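## About Plonon

Plonon supplies and services card terminals for small retailers, cafes and market traders. We started with three clients in Cladgate and now look after terminals in Bromau and Kallio as well.

We are independent of the banks. Clients choose their own acquirer, and we set up the hardware, train the staff and handle repairs. Rental contracts run for two years, with a fixed monthly charge and no minimum number of sales. After that you can hand the terminals back, renew, or buy them outright.
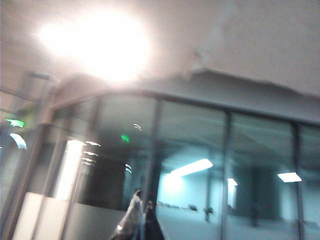
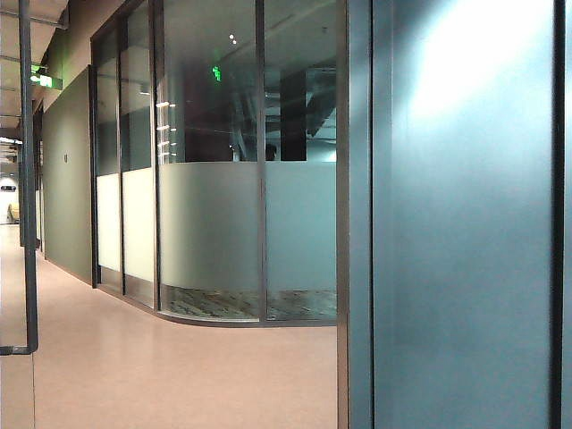 Support is handled by our own team and isn't passed to a call center. If a terminal fails, call before 5 p.m. and we send a replacement the next working day. Contract meetings can be held at your store or at our office, where the rooms have glass walls, so tell us ahead of time if you would like to go over figures somewhere more private. New clients should bring a recent merchant statement.

Seasonal traders can rent by the month from July. Orders of more than 100 terminals are quoted separately, and delivery dates are agreed in writing.

Prices and contract terms on this site were last checked on 25/04/2026.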